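About Braduvine

We are a recipe site that doesn't trust recipes much. Braduvine started after one too many dinners that were supposed to be on the table in 30 minutes and weren't, mainly because whoever wrote them thought an onion could be browned in the time it takes to find the salt.

Warrick Kerslake began it in Romton, at a kitchen bench with an oven that runs hot on the left. He had spent years cooking for a bowls club and had a folder of clippings with corrections in the margins. "No." was a common one. So was "needs double the lemon". The site grew out of the folder, and some of the early entries still read that way.

What we do is cook other people's weeknight favourites, then write up a version we'd be willing to make again. Every recipe gets cooked in 2 different home kitchens before it goes up. If the second cook has to ring the first one to ask what "until done" means, it goes back for rewriting. Plenty never return. Our test list stands at 1,025 dishes and the published list is a good deal shorter.

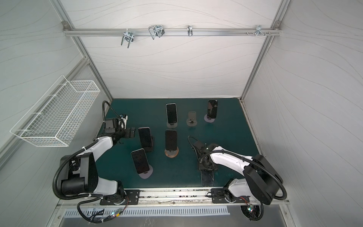
We're wary of health claims, so you won't find many. A lentil bake is a lentil bake. We don't say it will give you energy or fix your skin, and we won't tell you the kids are going to love it, having met kids. Where a recipe is high in salt or butter we leave the amount in plain sight and you can make up your own mind.

Same goes for gear. Companies write to us most weeks offering pans, gadgets and flavoured oils in return for a kind word. We say no to all of it. If a recipe needs a food processor we'll say so at the top, and if a knife and some patience will do, we'll say that too.

The Maes method, since people ask, is our name for salting vegetables the night before roasting. We were doubtful when a reader sent it in. We're still a bit doubtful about zucchini. It works for eggplant and pumpkin and we use it in 7 recipes, all marked.

Measurements are metric, with the Australian 20 mL tablespoon. Oven temperatures are for fan-forced unless we say otherwise.

The site is paid for by readers and by the Flilholm cooking classes, which take a break in May. There are no ads and no pop-ups asking how you're enjoying the page.

If something didn't work, write and tell us what you did, including the bits you changed. Please mention the size of your tin. It's nearly always the tin.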